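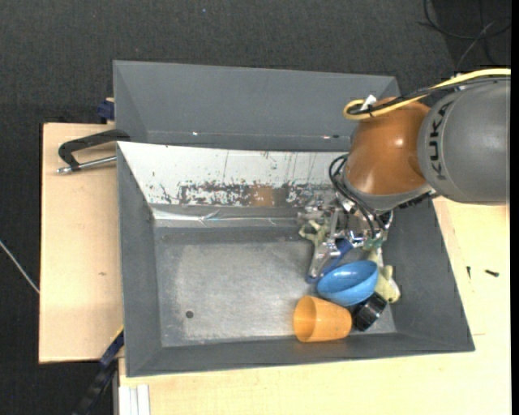 Photo: Pylyp Tymoshchuk

The Free Return Was Never Free

800 shares
20 comments

I bought a pair of hiking boots in August that I knew would not fit. I bought them in three sizes, which the store's website more or less told me to do. "Try them at home," it said. "Send back what you don't love." Two pairs went back the next morning and I had my refund before lunch.

It was so easy that I got suspicious.

Oneda, the clothing and outdoor seller I ordered from, says its returned goods are "given a second life." I asked what that meant. A polite person in the press office sent me a link to the page where I had found the phrase. I asked again, this time about my boots in particular. Were they back on sale at full price? Had they gone to an outlet, or to a pallet buyer, or into a dumpster? I was told that the company takes its responsibilities seriously.

I'm sure it does. I would still like to know where the boots are.

The pallet buyers, at least, will talk. Outside Buvstead there's a liquidator that sells mixed returns by the load, and one morning I stood in its parking lot with a reseller who had just paid $600 for a shrink-wrapped cube of other people's second thoughts. The paperwork gave it a retail value of $2000. She laughed at that number. Half of a load like this, she told me, she can't sell at any price: one shoe missing, a zipper gone, a blender with somebody's smoothie still in it. She makes her money on the coats and pays the dump for the rest.

So when a store says an item was "kept out of the landfill," I want to know who is being counted. The store kept it out. The woman with the van may not have.

Then there's the new fix, which is the part that bothers me most. Pornden, a department store chain I have shopped at since college, now takes a fee out of mailed returns and calls it a green measure. Maybe. Charging people does make them order less carelessly, and I can't argue with that. But the fee vanishes if you bring the item back to a store, where you'll walk past the perfume and the sale rack to reach the counter. Driving across the county to hand over a sweater is greener than putting it in a truck that was coming down my street anyway? I asked to see the math. I'm still waiting for it.

My own habits don't come out of this looking great. I did order three pairs. I knew two would go back, and I liked not having to think about it. The price of all that shipping was already baked into the pair I kept, and into the ones bought by people who measured their feet first.

I've started measuring mine. The boots I kept pinch a little at the left heel, and the return window closed while I was writing this.

800 shares
20 comments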